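Grurkura Opens Second Computer Refurbishing Center, Expands Free Desktop Program for Households

Grurkura, the nonprofit computer reuse organization, announced Monday that it has opened a second refurbishing center in the former Lauritsen furniture warehouse. The added space will allow the organization to supply 1,000 desktop computers a year to families, adult learners and small community groups.

The organization placed 349 computers during its last program year, and 83 households remain on the waiting list.

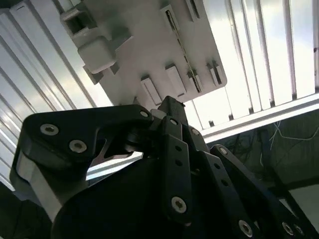

"Demand has grown every year, and for most of that time we have been short of space," said Iresha Kodikara, executive director of Grurkura. "The new center lets us take in larger donations from offices and schools - and pass them on sooner."

Donated desktops are checked for age and condition on arrival. Storage drives are wiped or destroyed, and donors receive a written record for each one. Machines that cannot be returned to use are stripped for parts, with the remaining metal and plastic sent for recycling.

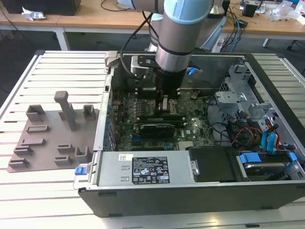

Funding for the expansion was provided by Nikska, a regional office supplier, under an agreement that covers rent and utilities for 2 years. Nikska will also collect used equipment from its business customers at no charge.

"Our customers often ask what they should do with equipment they have replaced," said Tsutomu Nomura, director of operations at Nikska. "We are pleased to have a local answer for them."

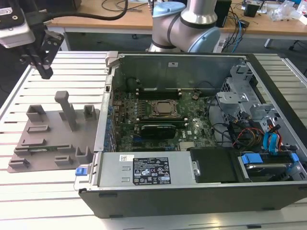

Households may apply through any branch library or by mail. Each computer is supplied with a monitor, keyboard and mouse, along with telephone support in the first year. Applications for the next round close at the end of September.

Businesses wishing to donate ten or more computers should contact Þórey Steinarsdóttir, donations manager, at the Grurkura main office. Media inquiries may be directed to Tane Pirihi, communications officer.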